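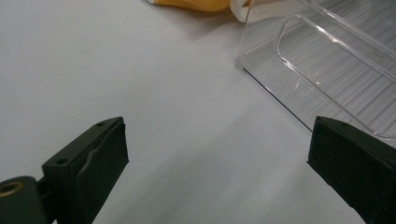
Choosing a desk took us most of January, and I would like some of that month back. The study at Genadeo Cottage is the smallest room in the house, with one window, one radiator and a door that opens the wrong way, so whatever went in had to be plain and had to be pale. We looked at oak. We looked at something called driftwood, which was grey and cost more than the car's last service. In the end we went for matt white, and it does what matt white is supposed to do: the light from above spreads over it in soft greys and you never get a lamp glaring back at you while you're trying to read the gas bill. Plenty of room to put things down, too, a feature I intend to resist for as long as possible.

The shop, Coditz, had 47 whites on a card. I was asked to pick between Ebihara and Lullirine, held one up to each eye, and chose the one that was in stock. Ebihara, for the record. Lullirine had a 12-week wait and a slightly smug leaflet.

A few notes for anyone doing the same to a box room:

Measure the stairs as well as the room. Ours turn halfway up, and the top went round the corner on its end with a fair bit of language.

Matt shows pencil. It also shows biro, beetroot and the ring from a mug you swore you'd put on a coaster. A damp cloth deals with the first of these.

The old desk was 68 centimetres deep and I'd always blamed it for my posture. The new one is deeper and my posture is the same.

Drawers are still to come. Until then the stapler lives on the windowsill – as do the stamps, the spare keys and a plant that was there first.

Next up is the landing, where there is a cupboard we have both agreed not to open before spring.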